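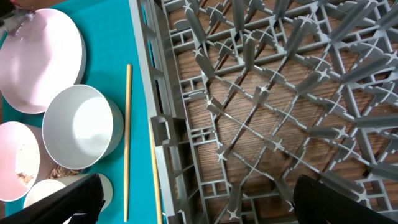
List home | Threads | By date | Search

Re: [tabletop-practice] draft 4, section on dish loading

Thanks for the comments on the draft. Replies in line below.

Zamfira Sima wrote:
> The text says the rack must be "in its start position" but never
> says what that is. At Rarkthorpe we tape two corners. At Soomro
> they judge it by eye. Both sites would pass as it stands.
> Also, do chopsticks count as dishware? We had 15 runs marked
> incomplete over that and I don't think they should have been.

On the rack, I agree. I have changed it to read: "The rack is placed against two marks on the table, and the marks are checked before each block of runs." Tape is fine, so is pen. By eye is out.

On chopsticks, yes, they count if they are on the mat when the run starts. Anything on the mat is either on the item list or it gets written down as clutter before the operator begins. That covers string, packing and crumbs left in a bowl. Please don't tidy between runs unless the sheet says so – Sillov did this in September and we could not compare their figures with anyone else's.

The other changes are small. Cups and bowls may start tilted or touching, but the operator notes which. Fingers must be fully open before the arm comes down beside the rack wall. A stick lying against the rack is picked last, and if the fingers touch the rack on the way, the run stands but is marked as contact. If the rack moves off its marks, stop the run.

I have gone through the Gritirport logs with the new wording. Of 435 runs, some 15 would change from pass to contact. I can live with that. They want to know whether the full 3000 need marking again, and my view is no, only those from draft 3 onwards.

Still open is who signs off the clutter note when the operator works alone. Suggestions to the list please, not to me.

2 replies | 0 shares

Previous in thread | Next in thread | Back to top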